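Ovutach two-finger gripper, 70 mm stroke
Sold by Travthorpe. Service notice posted 06/03/2019

Black fingers, tapered tips, wrist camera on the standard mount. It picks up light household goods and puts them down again, usually where you asked.

Usually is the reason for this notice. Units shipped with the first firmware can lose their side offset after a warm restart. The arm then drives with full confidence to a spot beside the object, closes on air and reports a successful grasp. Our tester, Barrett Begay, logged 40 successful grasps before lunch and had moved nothing.
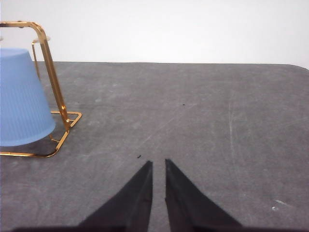
Wrist view, fingers slightly open. Light blue item and gold-colored metal frame at far left.

The fault isn't dangerous at the default speed of 100 mm/s. It's less charming near a shelf of glassware. Keep hands out of the work area after any restart, and don't trust the green light until you've updated.
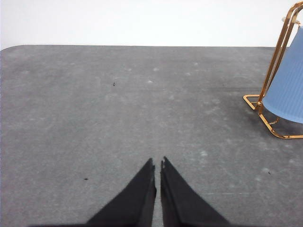

Wrist view with the blue and gold at the right edge. Nothing between the fingers.

To fix it, install the October firmware, power down fully and run the offset check on both sides. Serial numbers under 4000 also need a new wrist cable, which we'll mail free. Write to Hollis Marchetti at the Stallton service desk and include the serial number. "The black one" doesn't narrow it down.

Fits: Bellamy arms, all sizes
In the box: gripper, camera mount, hex key, spare hex key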